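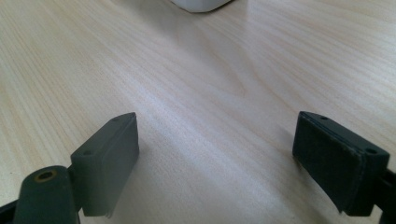 Pale wooden tabletop with fine grain, seen under reflected light.

Trerkance Hardwax Oil, Satin
Clear finish for interior tables, worktops and shelving
Made by Dekadik

Product code: 736
Tin sizes: 750 ml, 2.5 litre
Sheen: satin
Colour: clear, slight warm tone on pale timber

Description

Trerkance is a blend of plant oils and hard waxes in a low-odour solvent. The oil soaks into the top layer of the wood and the wax cures at the surface, leaving a thin coat that can be repaired in patches. It does not build a thick film and will not fill open grain. Pale timbers such as ash, birch and maple darken a little on the first coat and very little on the second. For the least colour change, use Trerkance Pale, which carries a small amount of white pigment.

Preparation

Timber must be clean, dry and free from old varnish, polish or silicone. Moisture content should be below 12 per cent. Sand with the grain, finishing at 150 grit for tables and 120 grit for shelving. Sanding finer than 180 closes the surface and reduces uptake. Remove dust with a vacuum and a lint-free cloth. Test on an offcut or the underside first — tropical timbers with a high oil content can delay curing.

Application

Stir well, including the bottom of the tin. Do not thin. Apply 2 thin coats with a short-bristle brush, a microfibre roller or a white pad. Work along the grain and leave no wet edge. Wipe off anything still standing on the surface after 15 minutes. Leave overnight between coats at normal room temperature, with a window open. No sanding is needed between coats unless the grain has lifted.

Technical data

Coverage: 24 square metres per litre, per coat
Touch dry: 8 hours at 20 °C
Light use: 24 hours
Full cure: 14 days
Application temperature: 12 to 25 °C
Abrasion test: 4,000 cycles on oak panel, Dekadik in-house method
Shelf life: 5 years unopened

Care

Wipe with a damp cloth. Use Ploto Wood Soap for weekly cleaning, diluted as shown on the bottle. Avoid bleach, ammonia and scouring pads. Dull areas can be revived with a very thin coat of Trerkance applied by cloth.

Safety

Cloths soaked in the product can heat up and catch fire without a flame. Soak used cloths in water, or lay them flat outdoors to dry, before disposal. Keep out of reach of children.

Related items

Karakaya White Pad, pack of 10
Karakaya Short-Bristle Brush, 100 mm
Ploto Wood Soap, 1 litre
Trerkance Pale, 750 ml

Tins are not sent by air. The 2.5 litre size is supplied to order from January.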